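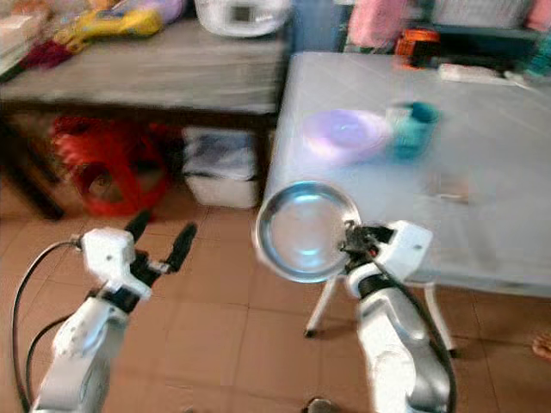
5.3 Setting out the counter

Do this section after the sink is cleared and before any food comes out of the fridge.

1. Wipe the countertop from the wall forward. Let it dry.

2. Lay the cutting board at the left end. A small overhang at the front is fine. Don't lean on that edge.

3. Put the strainer and fork on the board, handles where you can reach them.

4. Carry the steel plate over by its rim and set it near the front of the counter, right of the board. 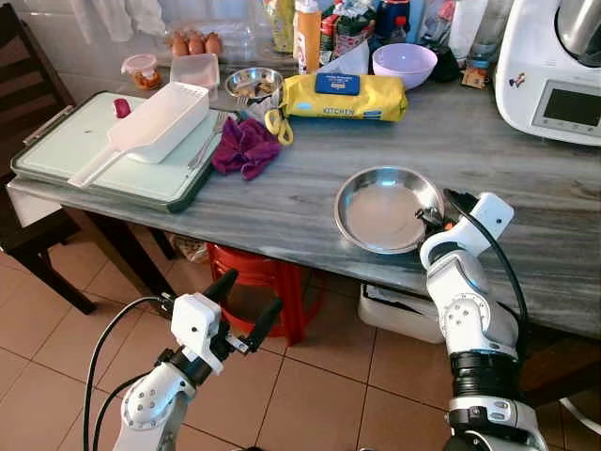

Fig. 6 - Board at the left end, steel plate near the front edge.

5. Keep cloths, scissors and wipes behind the working area. Turn scissors so the handles face out.

6. Small bowls go towards the wall. Fill them last.

Note: The Trinden plate and the Urnirari plate stack together but are not the same depth. Use the shallow one for this step.

Caution: Steel dishes hold heat. If one has come from the oven or dishwasher, wait 17 minutes or use a dry mitt - never a damp cloth.

For storage, see page 19.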